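Wekside Reader 2: Setting Up Your Library
Section 4. Getting books onto the thing
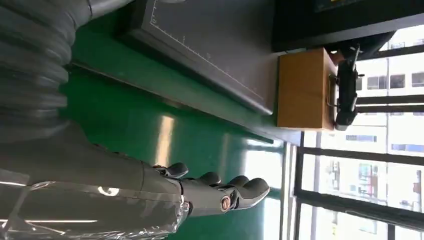

Before you start, charge the reader to full. It will claim to be full at 17 percent, so wait for the green light.

1. Hold the side button until the Wekside logo appears. Let go. Holding on will not make it faster.
2. Choose your Wi-Fi network and type the password. The keyboard is small and your thumbs are not.
3. Open Library, then Add Books. Sign in with your Wekside account.
4. Tap each title you want, then tap Download. A 715-page fantasy novel takes under a minute to arrive and most of the winter to finish.
5. To keep a series in order, press and hold any cover and choose Group as Series.

Note: The reader holds 1,000 books. Buying them and reading them are separate hobbies, and the reader supports only the second.

Caution: Reset Library erases all bookmarks and margin notes, including the clever ones. Back up first under Settings > Notes > Export.

If a download stops with Error 496, restart the reader and repeat step 4.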